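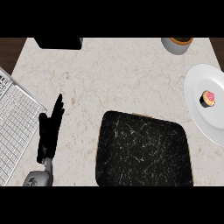 Gert Magagula says I should stop weighing the flour and trust my hands. My hands have produced 2 bricks and a thing the dog buried, so I'm not sure they've earned it.

Fed the sourdough starter at 6 this morning, then again at noon out of guilt. It smells like nail polish and has the energy of a teenager. Bought 300 grams of rye at Gallegos, paid too much, got home and found a full bag behind the rice. Tomorrow I try the Kedmont recipe, 26 steps, the first of which is "relax."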